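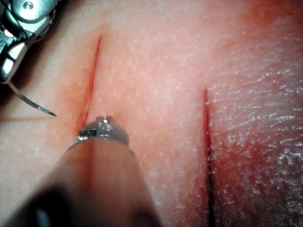
Needle driver with a curved needle, and grasper, over a tissue pad with two vertical incisions.

Call for participants: bench suturing study following the Vadance jaw fault

Olatunji Centre for Surgical Skills, Trillness

We are looking for people who can suture to take part in a paid study of a fault in a two-arm surgical robot. The work is done on tissue pads at a bench. There are no patients and no animals involved.

What went wrong

In July the Vadance system in our skills laboratory began to lose grip during practice sessions. The operator would close the jaws on the needle, start the wrist rotation, and part way through the bite the jaws would relax by a small amount without any command. Usually the needle turned in the jaws and the stitch had to be started again. Twice the needle was dropped. On one occasion the arm then moved a few millimetres towards the pad before the operator lifted their foot from the pedal, and the jaw tip went into the pad beside the cut.

No one was hurt. The system was taken out of teaching the same afternoon and the makers, Worska, were told. The error log recorded nothing for any of these events, and this is the part that worries us most. An operator looking at the console would have seen a normal status light throughout.

Worska has replaced the cable set on one arm and supplied a revised version of the grip control software. We have run 2,000 open and close cycles with no operator and have not been able to bring the fault back. It has only ever been seen with a person at the console and thread under tension, so we need people at the console.

What you would do

You would place interrupted stitches in a prepared incision, using both arms, and tie each one with an instrument tie. Some runs use the old software and some the new, and you will not be told which. You would be asked to say "slip" out loud whenever you think the grip has changed, even if you are not sure. Jaw position, motor current and pedal use are recorded the whole time and compared with what you said.

Each session lasts half a day, with a break of 30 minutes in the middle. We expect to collect about 600 stitches across the whole group. Speed is not being measured and your stitches will not be marked. 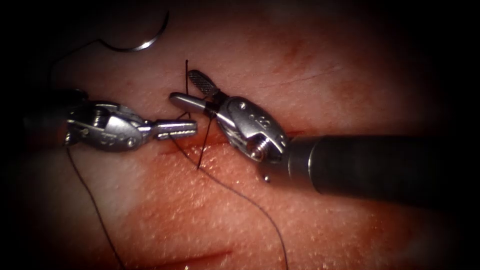
Thread handling matters more to us than needle handling at this stage. Most of the July events came after the needle had been passed and the operator was pulling through or setting up the tie, with one arm holding still and the other under load. Please be prepared to repeat that stage more often than you would in normal practice. Some people find it tedious.

Who can apply

You should be one of the following:
- a surgical trainee in any specialty, third year or above
- a consultant or associate specialist who operates regularly
- a theatre practitioner or veterinary surgeon with regular suturing experience

Previous robotic experience is useful but not required. Those without it will be given a training session first, which is paid at the same rate. You need to be able to sit at a console and use foot pedals. Glasses are fine.

We cannot take anyone employed by Worska, or anyone who was at the console during one of the July events. If you were present in the room but not operating, you may still apply, but please tell us.

Safety

A second member of staff stands at the emergency stop during every run. Hands must stay outside the marked area while the arms are powered, including when a needle has been dropped. Staff will cut power and collect it. If the arm moves without a command, take your foot off the pedal and say "stop". The run ends at that point and the arms are not powered again until the log has been saved and both wrists inspected.

Payment

Participants who complete all their sessions receive £500, plus standard travel costs within the region. If you withdraw early you will be paid for the sessions you attended. If we have to halt the study because of a fault, you will be paid in full.

Results

The findings will be sent to Worska and to all participants at the same time. Worska is lending the equipment but does not see the report before it is issued. Recordings are stored under a participant number and do not include your face.

How to apply

Send a short email to the skills laboratory office with your role, your suturing experience and the half days you can manage. A CV is not needed. Say whether you are left-handed, as the fault has so far been seen on one arm only and we want both hands represented.

The closing date is October 3, 2020. Applicants will hear from us within two weeks of that date, whether or not they have been given a place. Parking at the Centre is limited and should be booked through the office when your sessions are confirmed.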